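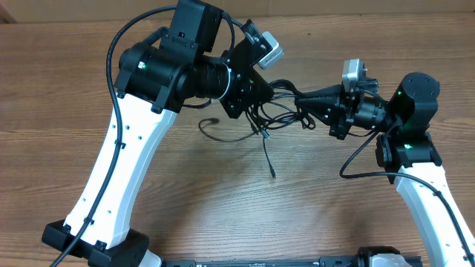
Two-arm cell, Granside bench
26 February 2025
Entry by D. Grgić. Present: Kieran Ellwood (operator), Béla Illés (safety), self. Velimir Popescu read the draft in the afternoon and his remarks are worked in.

Purpose of the day: go through the working rules for the two-arm cell with the cable task as the test case, mark which rules hold as written, and rewrite the ones that do not. The current sheet is version 6. It was written for single-arm pick and place and then stretched to cover both arms. Most of the trouble comes from that.

1. Shared volume

The old text says "the arms shall not enter the same space at the same time." That rule cannot stand for cable work. Both grippers have to be at the bundle together or there is no task. Kieran has been working under a verbal exception from Lumturie Stojanović since last July, and Béla does not accept verbal exceptions, correctly.

Proposed text:

Shared volume is defined per task and written in the task file. Outside the shared volume, the arms keep a minimum separation of 50 mm between any two links, including brackets, modules and cable. Inside the shared volume, both arms run at the reduced speed setting. Entry to the shared volume by the second arm requires the first arm to be stationary or in a hold state.

Béla asked whether "link" covers the modules mounted above the grippers. In the collision model it does not. The model has the bare gripper only. The modules stick out well past the gripper body and they are the first thing that would touch in a close approach. Action: add the modules and their brackets to the model as simple boxes, padded. Until that is done the separation outside the shared volume is 119 mm and not 50. Kieran to change the value in the config today. (Done, checked by me, see change log.)

2. Arm cabling

Each arm carries its cable on the outside of the link, held by small clips, with slack left at the joints. The slack is needed. It is also a snag point, and more so now that the workpiece is itself a cable. A finger closing on a loop of workpiece cable and a loop of arm cable together would be hard to tell apart from the force reading alone.

Rules agreed:

a) Before each session, run both arms by hand through the full range used in the task, power on, brakes released, and watch the slack at the upper joint and at the wrist. Slack must not reach the fingers in any pose.
b) Clips are checked by pulling lightly on the cable at each one. A clip that slides is replaced before the session and not at the end of it.
c) Arm cable is not taped to the link. Tape was found on the spare arm from the Woron order and it had left residue under the clip.
d) No extra wiring on the wrist without an entry in this book.

Kieran objected to (a) on time. We timed it. It is short enough that I am not writing the time down as an argument.

Open point: workpiece cable is black and arm cable is black. Velimir suggests a colored sleeve on the arm cable near the wrist. Béla would prefer a colored workpiece. The workpiece is supposed to match what Nikolaidis ships, so its color is not ours to choose. Sleeve it is, if one can be found that does not stiffen the bend. Lumturie to look.

3. Handling a tangled workpiece

This section is new. Version 6 has nothing on flexible parts.

The main hazard is low force and high surprise. A bundle held from both sides couples the two arms. A motion command sent to one becomes a load on the other, and the load arrives late, after the slack has been taken up. The force limit on one arm can trip while the arm that caused it carries on moving.

Rules agreed:

a) When both grippers hold the same workpiece, a stop on either arm stops both. This has to be in the controller and not in the task script. At present it is in the script. See item 6.
b) Pulling motions are made by one arm at a time. The other arm holds position.
c) Force limit while both arms hold the part is set to the lower of the two single-arm limits.
d) On a stop, grippers stay closed. Do not open both together by remote command. Release one, look, release the other.
e) Loose ends and connectors hanging from the bundle are part of the workpiece for purposes of clearance. The shared volume must extend down far enough to include them at their longest.
f) Fingers do not close on a connector body unless the task file says so.

Discussion on (d). Kieran's habit is to open both grippers on a stop so the part drops to the table and the arms are free. His reasoning is that an unloaded arm is a safer arm. Béla's reasoning is that a strand wedged between finger and gripper body will not drop, and then the operator reaches in with both arms believed free. I side with Béla. Kieran accepts it on condition that the release sequence gets its own button and is not a typed command. Fair. Added to the request list.

On (e): we first wrote a fixed figure for the hanging length and then took it out. It depends on the part. Each task file will carry its own.

4. Table and surroundings

a) Table surface holds the workpiece and nothing else while the arms are powered. Tools go on the side cart.
b) Mounting hardware is checked for tightness at the start of each week and after any collision stop, with the torque wrench and the value on the card. Hand feel is not a check.
c) The table surface is not to be marked with pen for positions. Use the removable dots. Old pen marks were read as part edges by the Skalcombe detector last July and cost us a good part of the month.
d) Lighting stays as set. If a lamp is moved, write it here. Glossy housings give highlights that move with the arm, and the bundle throws a shadow on the table that a detector may take for a strand. Anyone retraining should know what the lamps were doing.

Velimir's remark on (d): the rule is good practice for data but has no place on a safety sheet. He is right. Split the document. Safety rules on one sheet, data rules on another, cross-referenced by number. People skip long sheets.

5. People in the cell

The unchanged part, mostly. Restated here so the new sheet can be built from this entry alone.

a) One named operator per session. The operator holds the enable device. Handing it over is said out loud and written in the log.
b) No reaching in while either arm is enabled. "Stationary" does not mean disabled.
c) Hair tied, sleeves tight, no lanyards. Badges go in a pocket.
d) To free a stuck part: disable both arms, confirm the status light on both, then reach. Support the arm before releasing brakes by hand. The upper joint and motor housing are heavier than they look and will come down.
e) Visitors stand behind the line. The operator may send anyone out with no explanation owed.

Béla wants (d) practiced and not only read. Agreed. Each operator does it once with a slack bundle and once with a tight one, Béla watching, before being signed off on the cable task. Kieran did both today. Slack: passed. Tight: passed on the second try. On the first he confirmed one status light and not the other. Recorded here at his own request.

6. Things that do not comply as of today

- Coupled stop is in the task script and not in the controller. Interim measure: reduced speed for all two-arm work, no unattended runs. Owner: self.
- Modules above the grippers missing from the collision model. Interim measure as in item 1. Owner: Kieran.
- Release sequence is a typed command. Interim measure: printed card at the operator station with the exact command for each arm. Owner: Kieran.
- Sign-off list for operators does not separate single-arm and two-arm. Interim measure: two-arm work limited to Kieran and self. I still have to do my own practice under 5(d), so in effect Kieran only. Owner: Béla.

7. Test of the coupled stop (script version)

Method: both grippers closed on the bundle, both arms in hold, stop triggered on one arm while the other is given a slow retract. Repeated 23 times with the stop alternating between left and right.

Result: second arm stopped every time. In one run the second arm stopped noticeably late. The script was writing a log file at that moment. This is the expected weakness of having it in the script and it is enough to keep the item open. I do not want this result quoted as "the coupled stop works." It supports moving the function and nothing more.

Bundle was replaced after the test. One strand had a visible flat spot where the right fingers had held it. Kept in the drawer under the bench with a tag, in case Nikolaidis asks about jacket damage.

8. Wording

Velimir went through for language. Changes taken:

"Should" removed wherever we mean "must."
"Robot" replaced by "left arm," "right arm" or "both arms" in every rule. The old sheet says "stop the robot" in several places, and with two arms that is not an instruction.
Left and right are defined as seen by the operator at the station. The label on the right base uses the opposite convention, left over from the previous layout. Relabel before the new sheet goes up.

Not taken: his request to number force limits by task class. We have one class of flexible part. Revisit if the hose work starts.

9. Next

Kieran models the modules. Lumturie has the sleeve and also needs to withdraw the verbal exception in writing, so there is a date on it. Béla drafts the split sheets from items 1 to 5. I move the stop into the controller and repeat the test in item 7 with file logging forced on in every run, same count, same bundle type.

Version 6 stays on the wall until the new sheets are signed. The interim measures in item 6 are printed and pinned beside it. Spare torque card is in the front pocket of this book.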